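Workshop > Tables and desks > Care

How to get a white ring out of a wooden table

Posted by Lawal Yusuf, May 9, 2025

Someone will put a mug on your table. You own 23 coasters and they will miss all of them. The pale ring left behind is usually moisture trapped in the finish, and it can often be coaxed out.

First, look at the mark in low light from the side. White or cloudy means the finish. Black means the water has got down into the wood, and you want our sanding page instead (my sympathies).
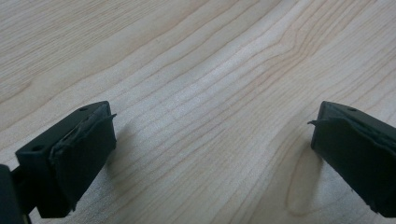 Pale wood with a wavy grain. Always rub along the lines.

1. Clear the table. All of it, including the post you've been avoiding since July.

2. Wipe with a barely damp cloth, then dry it. Leave overnight. Some rings go by themselves, and you may take the credit.

3. Still there? Lay a clean cotton cloth over the mark and run a warm iron across it for a few seconds. No steam. Lift, look, repeat. Try a hidden corner first if you don't know what the finish is.
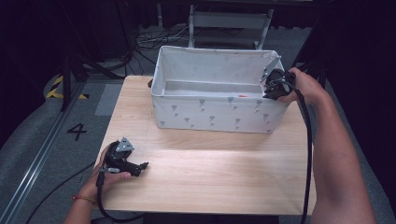

4. If the iron gets you nowhere, dab on a little plain oil, leave it an hour and buff it off with a soft rag. I used Anano oil on my desk in Undodton, where it dealt with two rings and left a third one looking glossier than ever.

5. Wax the whole top once it's dry. Waxing only the patch gives you a shiny patch, and visitors will ask about it.

Toothpaste, mayonnaise and cigarette ash all have their fans. I tried mayonnaise once and the dog took a great interest in the table for a week.

Give the wax a day before you put anything back. Then hand out the coasters again, for all the good it'll do.

Filed under: Wood, Stains, Small repairs

We use cookies to remember your settings. Accept / Manage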